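八月，星期日，下午场
仿真组工作日志（写给自己，也给Granar社团里下周接班的人看）

接着上次没写完的说。抽屉任务的成功率还是上不去，我昨晚挂着跑了一夜，早上过来一看，3,532个回合全跑完了，日志文件大得编辑器都打不开，只好用命令行一段一段翻。翻到眼睛疼，倒也翻出点东西来。

先说那个老毛病：夹爪去够把手的时候，经常蹭着抽屉面板就过去了，关节力矩一下子飙起来，然后整个回合判负。我本来以为是策略没学好，Orest Pylypenko一口咬定是碰撞体的问题，我俩为这个在Jerkcombe那间小会议室里争了快一个中午（盒饭都凉了！）。最后把碰撞网格调出来看，他对了。把手是弯的，又细，自动生成的凸包把弯进去的那一块全填实了，等于在仿真器眼里那就是一坨实心的疙瘩，手指根本伸不进去。请他喝了一瓶汽水，愿赌服输。

改法：把手单独拆出来，切成14段小凸块，再拼回抽屉上。第一次切完忘了改父节点，一按开始，抽屉往外滑，把手留在原地飘着，Demyd Kovalchuk笑得趴在桌子上。第二次就好了。参数我存在Nechyporuk那个分支里，文件夹名字叫“把手重做”，别去动旁边那个“把手重做旧”，里面的比例是错的，我留着是为了对照。

改完以后重新跑了60个回合做快速检查，没敢跑多，机房晚上要让给Stester队训练视觉模型。结果比原来好看多了，手指能钩进把手里面，拉的动作也顺，不再是以前那种一顿一顿的样子。失败的那些我挑着回放了，主要是两类：

一类是接近角度太陡，手腕绕一大圈去凑，凑到一半就撞关节限位了。这个跟初始姿态随机得太狠有关系，我打算把范围收一收，先让它学会简单的，再慢慢放开。

另一类比较烦，抽屉拉到一半，柜子跟着动了。对，整个柜子在桌面上往前滑。查了一下，柜子底座的摩擦系数是从模型库里带过来的默认值，低得离谱，跟放在冰上差不多。我手动加上去了，顺便把柜体质量也改了。Demyd说干脆把柜子钉死在桌子上算了，省事。我不太愿意，比赛的评分规则里有一条是看家具被推动了多少，现在图省事，以后还得改回来。这个先不定，下次开会大家投票吧。

再记一下场景随机化的事。我们这套场景是从厨房那版改过来的，墙面、地面、桌面的贴图都能换，柜子上面还可以放大件东西。一开始我觉得上面放什么跟拉抽屉没关系嘛，后来发现关系挺大的：上面的东西如果往外伸一点，手臂从侧面过来时中间那节连杆就很容易擦到。规划器倒是会绕，绕完之后姿态就很别扭，又回到刚才说的第一类失败去了。所以我把上方物体的偏移量也写进了记录里，以后查问题可以按这一列排序。列名很长，别嫌弃，我试过起短的，过两天自己都不认识。

渲染这边，光照我换了一版，深色木头的高光比之前舒服，抽屉里面也暗得比较自然。代价是每一步慢了不少，训练的时候建议关掉，出图和做汇报的时候再开。开关在配置文件第18行，默认是关的，谁打开了记得关回去啊！上周不知道是谁开着跑了一晚上，早上进度条才走了一小截，我差点哭出来。

Orest还提了个想法，说奖励里可以加一项“手指到把手的距离”，只在碰到之前算，碰到之后就归零，换成抽屉开度。听起来很合理，我下午试写了一下，切换的那个瞬间奖励会跳，曲线上一根一根的尖刺。平滑处理还没做，代码先注释掉了，有空的人可以接着弄，思路我写在函数上面那几行里了。

另外提醒新来的几位同学：跑之前一定一定先看一眼随机种子有没有固定。我今天上午就栽在这上面，两次结果对不上，怀疑了半天人生，查了网络、查了驱动，最后发现种子那行被我自己删掉了……唉。

还有，存检查点的间隔我改大了，硬盘快满了。旧的检查点我没删，挪到共享盘去了，要用的话跟我说一声，路径有点绕，我懒得写在这里。

下次要做的：
把初始姿态的随机范围收窄，再跑一轮快速检查
奖励切换那里加平滑
柜子到底钉不钉，投票
给“关抽屉”任务搭个架子，Demyd先写个草稿，我来改
汇报用的图挑几张，开着新光照重新渲一遍

现在快七点了，隔壁已经在催着要机器，我把最后一轮停掉，存盘，走人。钥匙放老地方。
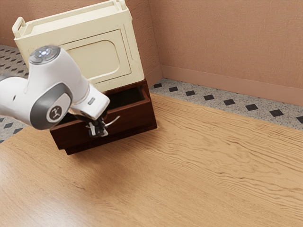

哦对了，刚要关机又想起来一件事：夹爪的开合速度我临时调慢了一点，是为了看回放方便，忘了写进配置说明。接班的同学跑正式训练之前请改回原来的值，原值在同一行后面的注释里。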